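Moving the reading notes over here in short posts. I write them at night with a mug and the paw-print blanket nearby.

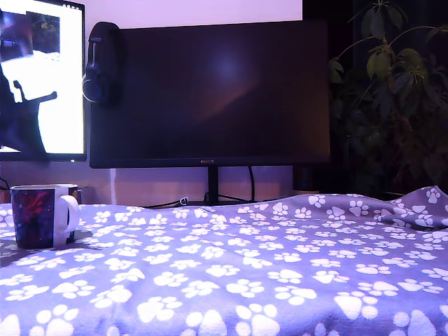 Vol. 4, p. 57

The Skonora walking guide has a chapter on the old mill road out of Burnier. I'd skipped it twice. It's the best one in the book.

The road was 240 yards longer before the bridge moved. The author gives the old route first, then the new one, and the map only shows the new one. Read them with a pencil.

Page 57 has the bit on milestones. Most were cut in Toledo and shipped in by rail. The spelling of Suturik changes three times on the stones.

Almost 300 pages in this volume and no index. I'm making my own on cards, by place name.

If you have volume 3, does it cover the Suturik ferry? Mine came without the last section.

Next up is the chapter on toll houses. Probably November.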